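Viteo 5 grasp planner and thin shiny things: anyone believe the 100% figure?
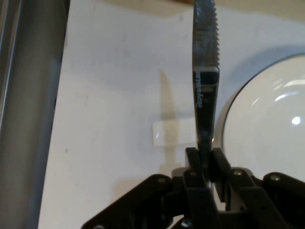

Re: Viteo 5 grasp planner and thin shiny things
Posted by tdambra, Mon 15 January

Serrated knife in the fingers, blade straight up, and the planner's confidence score says 0.39. Same planner that the Trosano release notes claim gets "100% on household cutlery". On what, spoons? Edge-on there's hardly any blade for the depth net to work with, and the white bowl next to it throws glare all over the point cloud. I'd like to see their test set before I organise my stack around it.

gintare_j
Which commit? The score was broken before 645. It normalised by mask area, so anything skinny got punished.

tdambra
645 exactly. Rebuilt twice.

kaijage.c
I'd trust 0.39 more than I'd trust the release notes. A grip that low on a knife tells you nothing about whether it can cut. What's the planner using for the tool frame — the centroid? If so the tip pose is a guess.

tdambra
Centroid of the mask, yes. I override it by hand, which sort of defeats the purpose.

aigars_e
Disagree with both of you. It's a grasp planner. It got you a grasp. Tip pose belongs in calibration, and Zillono has done that since July.

kaijage.c
Zillono fits a line through the depth points. Try that on brushed steel and tell me how you go.

aigars_e
I have. Works fine if you mask out the bowl first.

gintare_j
"Works fine if you tidy the data by hand" is not much of a defence, mate.

tdambra
Will mask the bowl and rerun tonight. Not holding my breath. If someone has the cutlery test set, post a link.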